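Shop > Desk & Study > Organizers > Gedlow Desktop Shelf

Gedlow Desktop Shelf by Fraser

3 min read

We've been fans of the Gedlow ever since the first ones came in from Fraser, and it has quietly become the thing we point people to when they say their desk is a mess and they don't want to drill into a wall. It stands on its own, it needs no brackets, and it gives you back a surprising amount of desk!
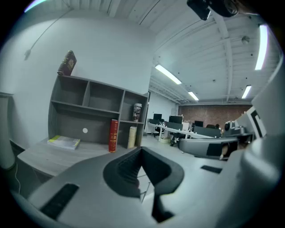
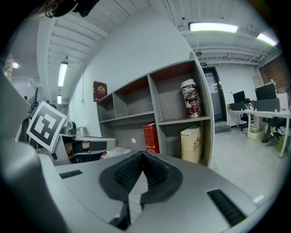 The idea is simple. Small things go up top, big things go underneath, and you get to keep the front of the desk for working. Mail, chargers, sticky notes, that one calculator you can never find in tax season – they all get a spot at eye level. The open part takes binders lying flat, a stack of notebooks, or a small speaker if you like music while you work (we do).

Putting it together takes 30 minutes if you lay the parts out first. There are 13 screws and 2 spares in the bag, plus the little key to turn them with. Start with the base and the two sides, leave everything a bit loose, then slide the back panel in and tighten up. If the back won't slide, loosen the sides half a turn and try again. It goes in with a nice soft click and then the whole thing feels solid.

Weight limit: 50 pounds, spread evenly
Finish: wipes clean with a damp cloth, no sprays with bleach
Feet: felt pads included, stick them on before you load it up
Goes with: Divell drawer insert, Civalel letter tray

The Divell insert is a lovely add-on if you have a lot of pens and paper clips. It slides in from the front and pulls all the way out, so you can carry it to the kitchen table and back. The Civalel tray sits on top and fits regular letter paper with room for your fingers on both sides.

A few of you asked about stacking two of them. Please don't, they aren't made to lock together. Side by side works great though, and looks like one long unit on a wide desk.

Fraser changed the felt pads in May and the new ones stay put much better. If you have an older Gedlow and want a set, write to us and we'll drop one in the mail.

Page updated 10/12/2020

Contact us | Shipping and returns | Back to top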